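Cirar Bimanual Handling Set-up Guide
Section 5: Recording insertion and handover episodes

Print this page | E-mail this page
Shares 31 | Comments 2

5.1 Scope

This section covers the collection of two-arm episodes for training the Swati policy. It assumes that both arms have been homed and that the wrist and overview cameras have been registered as set out in section 4. The released training set holds 493 episodes of pens, markers and clear tubes.

5.2 Insertion episodes

1. Load the task file and confirm that both arms report ready.

2. Pick up the inner part with one arm. Grip near the top, so that the lower end stays clear of the jaws.

3. Bring the lower end over the mouth of the outer tube and start the descent at the slow rate. A slight tilt at entry is acceptable. The wrist view should show the rim of the outer tube and the lower end of the inner part together, as in the view below, where a blue-filled tube is going into a wider clear one.

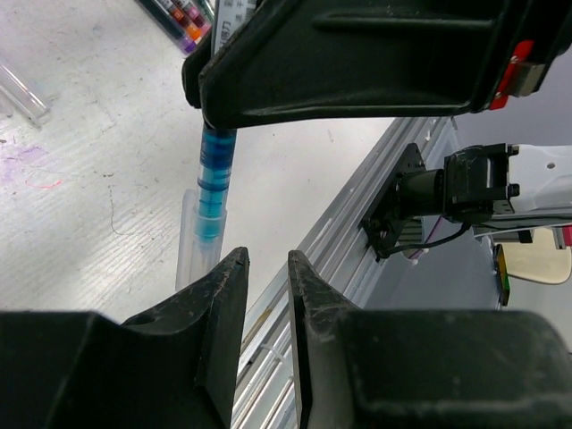 4. Stop the descent when the force trace levels off. Mark the end of the episode before opening the jaws.

CAUTION: Do not correct a jammed part by twisting the wrist. Raise the arm, mark the episode as failed and begin again.

Note: Failed episodes are kept. Swati uses them to train the success classifier, and deleting them by hand will upset the episode index.

5.3 Approach views

5. Before each grasp, hold the arm above the table with the fingers apart until the recorder shows a steady frame rate. Parts may lie in any order and may be close to one another. Do not line them up between episodes.

6. Move towards the chosen part in one continuous motion. Blur on objects at the edge of the wrist view is tolerated by the image encoder. Blur on the part to be grasped is not, and the episode should be flagged if it lasts beyond the approach phase.
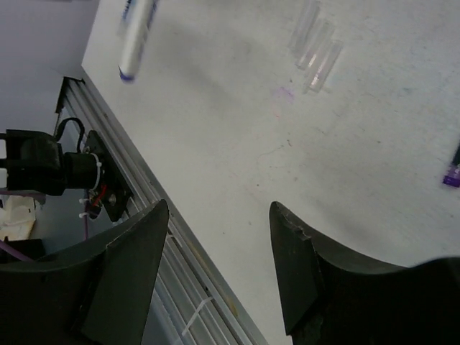

Fig. 5-2. Wrist view, fingers apart, three clear tubes on the table.

5.4 Handover episodes

7. Grip the pen near its upper end with the left arm and bring it to the middle of the work area.

8. Bring in the right arm and close on the middle of the pen. Both grippers must report contact before the left one is released.

CAUTION: Keep hands outside the enclosure while either arm is enabled.

Note: With seed 2056, the Swati policy completed 89 per cent of handovers in the Cirar bench test. Most failures came from an early release by the giving arm. The contact condition in step 8 was added after that test.

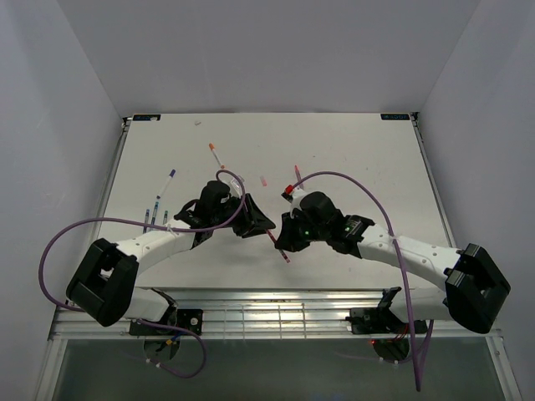
Flosadico: We ran the handover task with the contact condition switched off and got far more drops, nearly all of them at release. Does the condition have to be met on every frame, or only once?

Reply from the editors: Only once. The flag latches until the giving gripper opens, and is cleared at the start of the next episode.

5.5 Closing a session

9. Park both arms and wait for the recorder to finish writing.

10. Run the index check. Any episode without an end mark is listed by number and must be marked or rejected before upload.

Related items
Section 4: Camera registration
Section 6: Training the Swati policy
Rultov recorder: error codes
Release notes, June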